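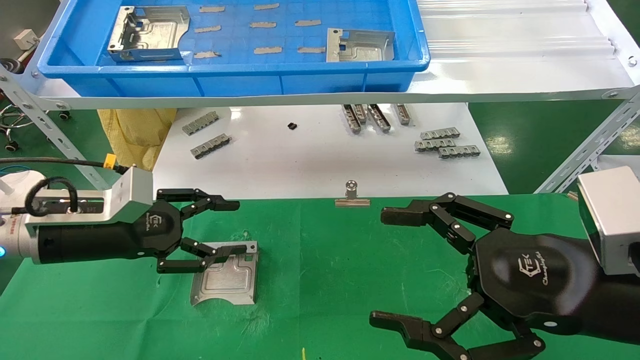
About Fliltari

Fliltari makes and finishes small stamped metal parts in Prevstead. Brackets, shielding plates, contact strips, clips, the pieces inside a product that its buyer never sees. We have read a lot of "about us" pages from companies in our trade, and most of them could be swapped with one another without any customer noticing. They talk about passion. We doubt anyone has ever been passionate about a bracket with a bent tab, so we will stick to what we do and let you judge the parts when they arrive.

What we do

We take stamped blanks and strips, sort them, check them, tape or mask them where the drawing calls for it, do light assembly by hand and pack them for your line. We do the stamping too on short runs, on 3 presses. Long runs go to Nistor, a stamping shop across town, and come back to us for checking. Some customers don't like to hear that we use another shop. We would sooner they read it on this page than find it on a delivery note.

Who we are

Octavian Stanciu started the company after years of fitting other people's parts and complaining about them. Floarea Tănase runs the benches. She wrote the work instructions, she trains everyone who sits down to do the work, and she has the final word on whether a batch leaves the building. Octavian has tried to overrule her in the past and has the returned goods to show for it. There are 25 of us in all, and most of us work at a bench for at least part of the week, including the person who answers the phone.

How the benches work

The benches are plain. Slotted-angle steel, a white top, a green mat, a shelf over the work. We have been offered expensive workstations many times, usually with a free trial, and we have yet to see one that caught a burr. A tray on the shelf, parts on the table, the mat kept for the piece in hand: it's cheap to set up and easy to move when a job changes shape.

Tape is cut into short strips before the shift gets going and laid out in the tray. Cutting as you go sounds quicker. We timed it both ways and it was slower, and the strips came out uneven. Comb strips are handled by the edge because the teeth bend if you look at them wrong, and a bent tooth can pass a quick glance and still fail in your assembly. We don't trust quick glances much.

Floarea also doesn't trust paperwork that is filled in at the end of the day. Check sheets are filled in as the work is done, at the bench, or the batch is checked again.

What we are not good at

We don't paint, plate or weld. If your drawing calls for any of those, we can send the parts out, but you will pay our markup and you may do better going direct. We don't take deep-drawn parts. We are slow in August, when people take their vacations, and we will tell you so in July if you ask for a date.

We don't promise zero defects. We have met suppliers who do, and we have sorted their parts for their customers. Our figures for your own jobs are open to you at any time, including the bad months.

About certificates

We hold the ones our customers require. A certificate tells you that a company has a procedure. It tells you less about whether anyone follows it at four in the afternoon, so please come and see. Visits are by arrangement, closed shoes required, and you can pick the bench you want to stand at.

Plindska

Plindska is our small-order service for workshops and schools that need a handful of brackets or strips and can't get a big shop to return an email. It has its own price list and a lead time of 8 working days. We were unsure it would pay for itself and we are still a little unsure, but the orders keep coming in and we plan to keep it open.

Working with us

Send a drawing with tolerances on it, the quantity, and the date you need the parts. If the date is padded, please say so. Octavian reads the inquiries himself and will reply with a price, a question or a no.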